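Chapter 6
Hanging Storage: Rods, Hooks and Long-Handled Articles

6.1 Scope

Chapter 5 dealt with shelves, where the load rests on a surface and the main variable is depth. In hanging storage the load is carried at one point or along one line, and the article is free to swing. The chapter covers horizontal rods, fixed hooks and the articles commonly kept on them. Closet rods for clothing are left to Chapter 9.

Three terms are used throughout. The bearing point is the place where the article touches its support. The drop is the vertical distance from the bearing point to the lowest part of the article. The reach is the horizontal distance from the user's shoulder to the bearing point.

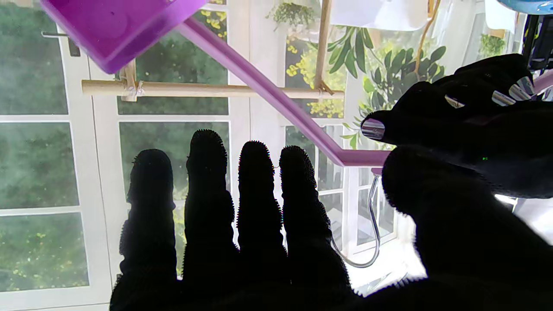
Plastic articles with long handles present a particular difficulty. The body is usually wider than the handle, so the center of mass lies well away from the grip, and the article turns until that center is below the bearing point. A bend in the handle changes the resting angle and must be allowed for when the drop is measured.

Wooden rods are preferred in this text for light household loads. In the Storkine trials, reported by Byung-chul Gil and summarized in Table 6.2, a rod of 23 mm diameter with a clear span of 785 mm was loaded at midspan, 393 mm from the left bracket. Deflection stayed under 2 mm for all articles in the light class. The Nastero rod, of smaller diameter, was withdrawn from the series in November and does not appear in the table.

Section 6.2 begins with the calculation of drop for a straight handle. Bent handles are treated in 6.3.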